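About Gebremichael Mobile

Gebremichael Mobile sells prepaid phone plans to people who have been let down by other prepaid phone plans. It is a large market. Our founder, Kiros Zeleke, entered it as a customer, when he bought a weekend data bundle that stopped working on Saturday morning and came back, full of energy, after it had expired.

He complained for most of April. Then he rented a desk, bought network capacity wholesale and talked Mahlet Gudeta into running the technical side, mainly by describing it as a part-time job. She has not had a part-time week yet.

We keep the menu short. Dradov is the small plan, for people who text their mother and check the bus. Fakon is the big one, for people who watch entire seasons of things on the bus. Both last 30 days, and a day means 24 hours. We mention this because we have read other companies' terms and conditions, some of them twice.

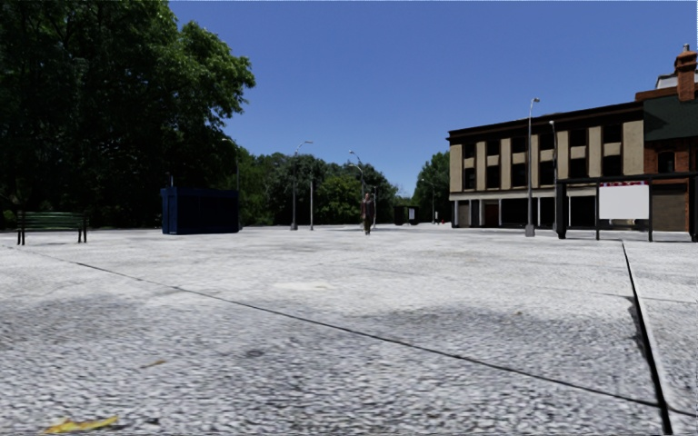 Neither plan is unlimited. We tried the word out in an early draft of the price list and Saron Chala, who handles billing, crossed it out with enough force to mark the table. So Dradov gives you 99 minutes of calls and Fakon gives you 536, and when they run out you get a text saying so. The text does not contain a celebration emoji. You can top up or you can go outside, and we make the same amount of fuss either way.

We now look after nearly 4000 lines. Customer support is Gadisa Lencho and Zuzanna Adamczyk, whose names you will learn if you call more than once. Zuzanna will walk you through your settings. Gadisa will also walk you through your settings, but will first ask whether you have restarted the phone, and he will know if you are fibbing.

Our account app is called Cikolum. It shows your balance, your renewal date and a button for canceling, which is the same size as the other buttons. There was a meeting over that button. The button won.

To switch, bring your number and your old account PIN. If your old provider offers you a better deal the moment you try to leave, take a minute to wonder where that deal was last year.

Page last updated 19/07/2023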